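Borrowing, Returning and Related Matters: Frequently Asked Questions

Home > Family Services > Toy Library > FAQ

Updated in March, when we took out the question about the bouncy castle. The answer is still no.
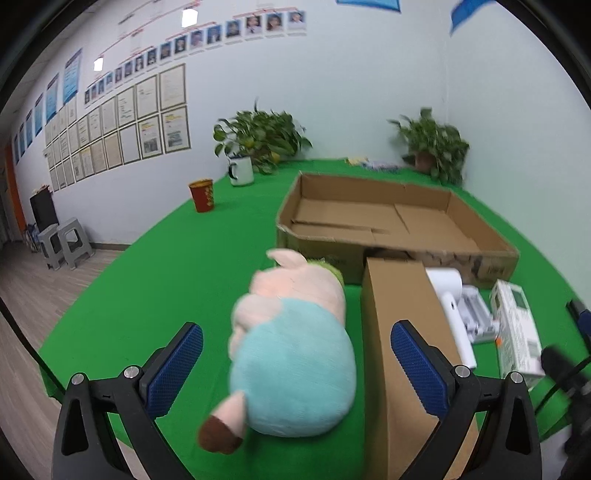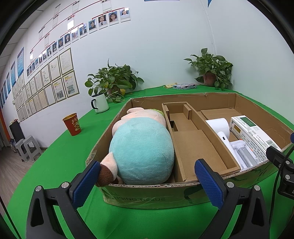
Horkimum Toy Library – Family Services Department, Town of Plelamier

GETTING STARTED

What is a toy library?
A library with toys in it. You take something home, your child loves it with a passion for four days, and then you bring it back and it becomes somebody else's storage problem. People who have been stepping on the same plastic farm since last winter tend to see the appeal quickly.

Where are you?
1367 Caputo Street, in the back half of the old telephone exchange. The front half is a dentist. If you are offered a clipboard and asked about flossing, go back outside and use the door with the ramp.

Who can join?
Anyone who lives, works or goes to school in Plelamier. You don't need to have children. Grandparents join, babysitters join, and we have a few members who just like train sets. We don't ask.

What does it cost?
Membership is free for residents. If you work here but live elsewhere, there is a small yearly fee, payable at the desk by card or check. We stopped taking cash after the incident with the play money.

What do I need to bring?
A photo ID and something with your address on it. A utility bill is good. A birthday card from your aunt is charming, but we can't accept it.

Can I sign up online?
You can start online, through Drotau, the booking system the town uses for tennis courts and picnic shelters as well. Choose "Toy Library" from the menu. If your confirmation tells you to bring your own racket, you chose something else.

BORROWING

How many things can I take at once?
Five per family. A puzzle counts as one thing. A train set counts as one thing. Three dinosaurs in a bag count as one thing if we put them in the bag, and as three things if you did.

How long can I keep them?
Three weeks, with one renewal if there isn't a waiting list. Ride-on toys are two weeks with no renewals, and in the summer they go fast.

How many toys do you have?
The catalog lists 1235 items at the moment. Some of those are out on loan, some are being washed, and one is a xylophone that shows as "available" and hasn't been seen since we painted the back room. If you reserve the xylophone, we will call you and have a sad conversation.

Can I reserve something?
Yes, through Drotau or at the desk. Holds are kept for five open days and then go back on the shelf. We send one reminder by text. It comes from a number you won't recognize and looks exactly like a scam, and we have asked about this.

Can my child choose?
Please let them. Allow twice the time you think it will take. Parents with a firm departure time usually do better choosing two things in advance and then letting the child "find" them, though we would never recommend deceiving your family.

Do you have anything for babies?
There is a whole bay of it by the window: rattles, activity gyms, stacking cups, soft blocks. We don't lend teethers or pacifiers, for reasons you can work out.

Do you have anything for older kids?
Board games, marble runs, building sets, a couple of beginner electronics kits and a good many jigsaws. The upper limit on jigsaws is 300 pieces. We used to go higher, and then we had to check them in.

Do you lend video games?
The main public library does. They also have the patience for it.

SOFT TOYS

Do you lend stuffed animals?
We do, with more paperwork than you would expect. A soft toy goes out for three weeks like anything else, but it can't be reserved again by the same family until it has been washed and had at least one other booking. That rule was written after a long standoff over a rabbit.

My child won't give it back. What now?
It happens every month. Call us before the due date and we will usually extend by a week, which gives you time to negotiate. After that there are two roads. You can bring it back during the child's nap and say it went on a trip, or you can ask whether it's one of the ones we are willing to sell. Some are. The price is whatever it costs us to replace it, and we look it up in front of you so there are no hard feelings.

How do you clean them?
Cold wash in a zippered bag, then air dry on a rack. No fabric softener and no perfume. Anything with a battery or a music box inside gets wiped by hand and looked at closely. If you have an allergy in the house, tell us, and we'll let you know what went in the same load.

Should I wash it before I return it?
Please don't. We know you mean well. We have received things that were boiled.

Can I donate stuffed animals?
A few, in good shape, with the sewn-in label still attached. We check seams, eyes and noses, and we say no to anything filled with beans or pellets. Pack them in a clean cardboard box, please, and leave out the garbage bags. Garbage bags that arrive at the back door after closing have a way of being treated as garbage, and one family's good intentions went to the landfill that way two winters ago.

RETURNS

Where do returns go?
To the desk while we're open. There is a drop bin by the ramp for small things in their own bags. Please don't put puzzles in the bin. The drop is five feet and the lid never survives it.

Do I have to count the pieces?
Yes. Every bag has a card that says what should be in it. Check it when you get home, check it again before you come back, and if the numbers differ, tell us when you noticed. We are easy to deal with about this and only want to know which family's couch to think about.

What if I lose a piece?
One missing piece is a note on the card. We keep a drawer of spare wheels, pawns, dice and tiny hats, and it's surprising how often it has the answer. A missing piece that makes the thing useless – the spinner, the charger, the only key to the castle – is a replacement charge, and we'll help you find one secondhand first if we can.

What if we break it?
Bring us all the bits. Don't glue anything. There is a repair evening once a month, from 6 p.m., and the people who come to it would much prefer a clean break to someone else's superglue.

Is there a late fee?
No. There is a block on your card until the item comes home, along with a series of texts that get shorter.

What if the toy arrived broken?
Tell us within two days and it won't go on your record. After two days we will still believe you, but with our eyebrows up.

PARTIES AND GROUPS

Can I borrow things for a birthday party?
The party bins are separate from your five items. Each has a parachute, beanbags, cones and a speaker. Book at least three weeks ahead for May and June. The speaker plays one thing at a time and children will fight over it.

Can a daycare or preschool join?
Yes, on a group card, with up to fifteen items for six weeks. One named adult signs for everything. Choose somebody organized, or failing that, somebody who is never out sick.

Can we hold a party at the toy library?
No. The dentist has asked us nicely.

Is there a play session?
Most mornings there's an open hour from 9:30 a.m. on the big rug. You stay with your child. Coffee is allowed if it has a lid. Socks are strongly encouraged, for everyone.

OTHER THINGS PEOPLE ASK

Is there parking?
There is a lot behind the building. The spaces marked in yellow are the dentist's, and they do check.

Can I bring a stroller in?
Yes, though the aisles are narrow and a double stroller can only leave the way it came. We have a hook rail by the door if you would like to fold it.

Why is it called Horkimum?
It was the name of the toy store that used to be on the corner. The owners retired and left us the stock and the sign. The sign was expensive, so here we are.

I found something from your collection at a yard sale. Do you want it back?
Very much. Look for the blue stamp and the number. No questions asked, though we'll be curious.

How do I reach you?
Call the town switchboard and ask for extension 1042, or stop by the desk. Messages left overnight are returned after the open hour ends and the rug has been vacuumed. If you're calling about the xylophone, please say so right away.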